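软面包老化 / 水分迁移 实验记录
2025年6月16日
最后更新：同日 22:17

先把昨天没写完的补上。昨天走得急，最后一组的硬度数据只存在机器里，本子上没抄，今早去翻，文件名是默认的那种，差点当成校准文件删掉。以后存盘名一律写批次加天数，别再用默认名。说过好几遍了，说的也包括我自己。

今天主要三件事：A 批第 14 天出样；B 批重新和面（上次那锅废了）；和 Cletus 对一下酶的添加方式。还有 Jundance 那卷膜的事，放最后写。

一、A 批第 14 天

外观没什么好说的，没霉，表皮颜色比刚出炉那会儿暗一点，底部有一小圈发皱。袋口热封处都好，捏了没漏气。切开以后组织还行，孔偏粗，中间靠下有一层略密，三月那批也有这个，当时以为是醒发箱上下温差，现在看不全是，成型时卷得太紧也会这样。下次让 Kenji 来成型对比一下，他手松。

硬度：中心样比第 7 天高了一截，但涨得没有前一周快。符合预期，老化曲线本来就是前面陡后面平。奇怪的是靠皮那几片，涨幅比中心大得多，有一片我怀疑是切的时候带到皮了，重测还是高。所以大概不是切片的问题。

想了一下，应该是水分从芯往皮跑。出炉时皮干芯湿，装袋以后两边慢慢拉平，皮变软，靠皮那一层芯反而失水。芯整体的含水率降得不算多，可局部降得厉害，测硬度时取样位置差一厘米结果就不一样。以前的取样图画的是“中心”，谁都知道中心在哪，但谁切得都不一样。今天起改成从底面往上固定高度取片，用那个有挡板的切片架，挡板位置用胶带标了，别撕。

含水率样已经进烘箱。称量皿盖子有两个混了号，我按皿身号记，盖子不管。恒重要等明天。

水活度测了两遍，第一遍仪器没预热够，读数一直往下漂，作废，划掉了没有擦。第二遍稳。芯和皮的差值比第 7 天又小了，方向对得上。

感官：就我和 Kenji 两个人吃的，不能算数，随手记。入口发干，嚼几下以后有点粘牙，甜味还在，奶味淡了很多。Kenji 说“像放过夜的馒头，但是更甜”。我觉得粉感更明显。把其中一片用微波热了十几秒，立刻软回来，凉了以后又比没热过的还硬。支链淀粉回生可逆，这个现象课本上写烂了，但每次自己吃到还是觉得挺有意思。

热焓那边的样冻干好了，排队等 DSC，隔壁组占着机器，要到他们那批油脂做完。催过一次，不催第二次了。

二、B 批和面

上次废的原因查清了：糖称错。配方单上写的是按粉重百分比，我抄到白板上时抄成了克数，刚好那锅粉量不是一公斤，于是全错。白板上以后必须写单位。没有单位的数不许用。

今天这锅粉用了 600 克的小配方，先看面团状态，不急着做大锅。面粉换了新开的一袋，同一个牌号，吸水明显比上一袋大，水按原配方加进去偏干，缸壁挂不住，打到一半补了两次水。补水量记在配方单背面。粉的蛋白和破损淀粉回头都要测，不能只看袋子上的标签，破损淀粉高了吸水就高，对老化也有影响，不然 A、B 两批没法比。

打面：慢速成团，快速到扩展，下黄油，再到能拉薄膜。出缸面温偏高，室里空调坏了半边，水已经是冰箱里拿的还是高。明天改一部分碎冰。发酵时间相应缩短，靠眼睛看的，没按表。这个不严谨，写在这里提醒自己，B 批数据如果跟别的对不上，先怀疑这一步。

烘烤还是用 Lultitz 那台。右后角火大的毛病还在，烤到中途把盘掉了个头。出炉以后中心温度插针测过，够。冷却放架上，冷到中心接近室温才装袋。A 批里有几袋装得早，袋内壁起过水珠，后来测皮的水活度就偏高，这几袋我在总表里标了星号，统计时候剔出去单独看。

装袋前手和台面都喷过酒精，切片刀也擦了。空白平皿放在旁边敞口陪了一会儿，拿去培养，看这间屋子空气里到底有多少霉。夏天了，窗户别开。
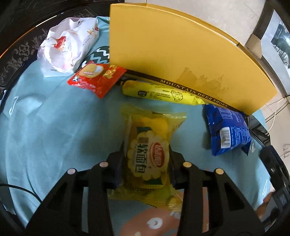

三、酶的加法

Cletus 下午过来聊了一阵。他的意见：Plenis 那支麦芽糖淀粉酶，我们现在是直接跟粉干混，量太小，混不匀，同一锅出来两个面包硬度差别大就可能是这个原因。他建议先用少量粉做预混，逐级放大，或者溶在配方水里一起下。我倾向溶水，省事，但他担心溶了以后放久了活力掉。那就现溶现用，溶完马上下缸，别溶好了再去称糖。

试验安排（先定这样，后面可能改）：

空白，什么都不加。
单甘酯，按现有量。
酶，干混。
酶，溶水。
酶加单甘酯，溶水。

每组两锅，不在同一天打，避免某一天室温特别高把一组全毁了。顺序抽签，签在抽屉里，抽完写在表头，不许凭方便挑。Kenji 嫌麻烦，但他同意。

指标还是老三样：硬度、含水率、水活度，加上热焓（有机器的话）。回复性也想看，Ruiz-Ortega 那台质构仪能做两次压缩，出来的回复性曲线比我们以前用的单次压缩信息多，但探头要换成大的平板，小探头会扎进去。校准砝码今天没找到，问了一圈，在 Cletus 他们房间里，压文件用的。

酶过量的表现要记住：芯发粘，切片粘刀，压下去弹不回来，断面看着湿湿亮亮的，吃起来像没熟。去年有一锅就是，当时还以为是没烤透，又烤了一锅更久的，一样粘。所以“软”本身不是目标，硬度低但回复性也塌了，那不算好结果。总结的时候两条线必须画在一张图上，别只挑硬度那条给人看。

Cletus 还问为什么不干脆多加糖多加油。加了当然软，糖抢水，油隔在中间，老化也会慢一些，但配方就变了，客户那边的甜度定死了，不能动。而且糖再高酵母受不了，要换耐高糖的，发酵香味又不一样，牵一发动全身。这个方向先不碰，记一笔，以后有空做个小的看看。

四、储藏温度

顺便把冷藏那组的结果也誊过来。同一锅出的面包，一半放室温柜，一半放冷藏柜，第 2 天就能摸出差别，冷藏的硬得很快，捏下去有渣感。冷冻的那几个反倒最好，拿出来在袋里回温，跟刚装袋那天差得不多，就是皮有点皱，袋里有霜。

老有人问面包放冰箱是不是更“新鲜”。防霉是防霉，口感是反着来的，冷藏温度恰好是淀粉回生最快的一段。要么室温几天内吃完，要么直接冻，冷藏是最差的选法。夹了奶油或肉松沙拉的另说，那种不冷藏会出事。给培训用的讲义里这一段要改，现在写的是“低温可延缓老化”，没写清楚是多低，看的人一定会理解成冰箱。

室温柜的记录仪我导了一下数据，一共 3,431 条，中间没有断。白天夜里温差比想像的大，下午有个峰，跟空调坏的那几天对得上。温度曲线已贴到共享盘，图的纵轴忘了标，明天补。柜子搬不动，先在靠窗那一侧加块隔热板。

五、膜

Jundance 新送来的那卷膜说阻湿比旧的好，单子上写的是他们自己的测试条件，湿度跟我们柜里的不一样，直接拿来比没意义。打算自己做：空袋装干燥剂，封好，放恒温恒湿箱，隔天称重，画增重曲线。老办法，慢，但是可信。封口宽度要统一，窄了会从封口走水，那测的就不是膜了。

另外阻湿太好也不一定是好事。皮上的水出不去，闷在里面，表面水活度高，先长霉。旧膜稍微透一点，面包失重多一点，但霉出得晚。这两头要找个平衡，跟防腐剂用量、装袋时的中心温度也绑在一起。A 批里打星号的那几袋就是现成的例子，可惜数量少，说不了什么硬话。

印刷那边也提了个问题，满版印刷的袋子和透明袋子，光照下油脂氧化速度应该不同。货架灯一照就是一整天，透明袋子里的奶味先没，后面出哈味。我们样品全放在暗柜里，这一项等于没考虑。要不要加一个光照组，再想想，箱子不够用。至少先放几袋在窗边闻闻看，不进数据。

还有封口温度。新膜热封层好像薄，按旧参数封，边上有点缩，把温度往下调了一档就平了，撕开的手感也还行。调完要做一次水下挤压看冒不冒泡，今天没来得及，水槽里泡着别人的筛子。

六、杂

烘箱门上的密封条老化，关门要往上抬一下再按。写张条贴上去。

酵母快没了，订。酒精也订。平皿还够这一轮。

切片架用完请冲干净，缝里的面包渣昨天已经长毛了，在做防霉的屋子里养霉，说出去不好听。

总表里 A 批第 7 天那一列，有两个数跟原始记录对不上，已按原始记录改，改动处标了黄色，旧数写在批注里，没有直接覆盖。Kenji 有空再核一遍，我自己看自己的东西看不出错。

明天：
上午 称恒重，算含水率
B 批第 1 天硬度，注意取片高度
碎冰提前冻，别忘了，今晚走之前就得放
找 Cletus 要回砝码
粉样送去测破损淀粉
讲义那段重写
看平皿（其实明天太早，看也看不出来，后天再看）

补：刚才走之前又去捏了一下 B 批的袋子，有一袋封口歪了，拆开重封的，标了 R。这袋不要拿去做水活度，留着吃。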